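Zamotari wallcovering standard moves to wider panel tolerance

October 2023

The trade group Zamotari has published a revised version of its dimensional standard for printed wall panels, the first change to the document in five years. The new text applies to panels sold in repeating sets, where two or more colors or prints alternate along a wall.

Under the old version, panels in a set could differ in width by no more than 1 mm. The revision allows 3 mm, provided every panel in a carton comes from the same production run and the run number is printed on the back. Drafting closed in August after a comment period in which 164 responses were received, most of them from installers.
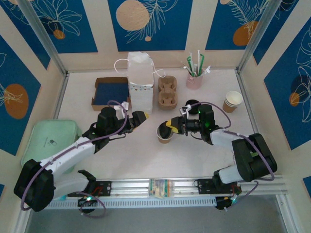
Manufacturers had asked for the change on the grounds that fiber-based boards gain and lose width with humidity, and that the tighter limit was being met at the factory and missed on site. Clutora, which makes both printed and plain boards, said its existing stock already falls within the new limit and will be relabeled. Ilalier said it will keep its own tighter figure for line-art prints that continue across a joint.

The section on color matching is unchanged. Test samples are still conditioned for 28 days before measurement, and readings are taken at both ends and the midpoint of each panel.

A proposal from Echevarría to add a separate class for corner pieces was not adopted. It has been held over for the next review, along with a request for clearer wording on panels trimmed during installation. Cartons marked to the earlier version may be sold until stocks run out.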